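ZELTINE WINTER UPDATE
12/27/25

Quick one this time, boat leaves in the morning and half the office is already packed.

The trail up to the Prendeck ridge is open again. All of it, including the upper switchbacks that washed out in the fall. Top of the ridge is 2,211 feet, and on a clear day you get both sides of the island and the reef line off the south shore. Start early. No shade for the last stretch and no water up there, so carry your own. The old sign at the fork is still pointing the wrong way, take the left branch whatever it says. New sign is ordered.

Rooms next. The guesthouse at Hubáček Bay is taking bookings for January, and the garden side is cheaper than the bay side, same beds, same breakfast. Bay side gets the breeze. Garden side gets the roosters, but it also gets the afternoon sun off the walls, so it stays cooler for naps. Every room has drawers and a lock box now, plus hooks for wet gear on the porch. Please use the hooks.
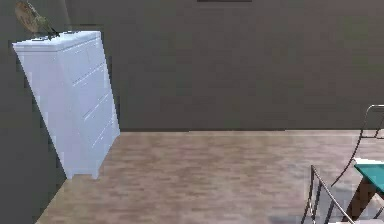
White chest of drawers, four-drawer style or so. 

Two-night minimum over the holidays, after that you can book single nights again. If you stay 6 nights the ferry transfer from Cindum is included both ways. You have to ask for it when you book though, it does not show up by itself and the front desk can't add it later.

Ferry times. The winter schedule out of Cindum is one boat in the morning and one mid afternoon. The late boat is gone until spring, so if your flight lands after lunch plan on a night in Cindum. Plenty of small places near the dock, most of them fine, bring earplugs for the ones over the bars. Crossing can be rough when the wind is out of the north. Sit at the back, eat something plain first, look at the horizon. Bags go in the hold and they do get splashed, so put your electronics in somthing waterproof.

Diving. Visibility has been very good since the rain quit. The wall off Zeltine Point is the one everybody wants and it fills up first, max 6 divers per boat. The shallow garden on the lee side is less famous and we like it better for a first day. Turtles most mornings, plenty of parrotfish, a big old grouper that hangs around the mooring. Snorkelers can go on the same boat if there is space. Bring your card or you wont get tanks, no exceptions, and that includes people who have dived here before.
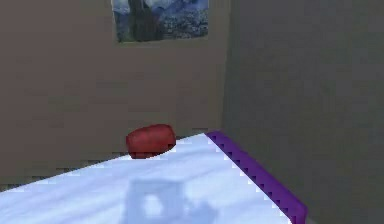

Food, since people always write in. The market by the church is small but good. Go before nine. Bread sells out, then the tomatoes, then the fish. The lunch counter next door does a stew on most days and a fried fish plate when the boats have been out. Cash only at both. Nearest machine is at the harbor and it runs dry on holiday weekends, so get your money in Cindum before you cross.

Park numbers came in too. 3,513 visitors walked the trails this year, a record for us, and the fee money goes to the drainage work below the ridge. Day passes stay the same price for January. Buy at the trail office or on the morning boat.

Couple of small things. Bug spray for dusk. Real shoes for the ridge, not sandals. The tide pools past the lighthouse are closed for nesting until further notice, please stay behind the rope.

Next update when we're back. Bookings and ferry questions to the office, same address as always, replies will be slow til the new year.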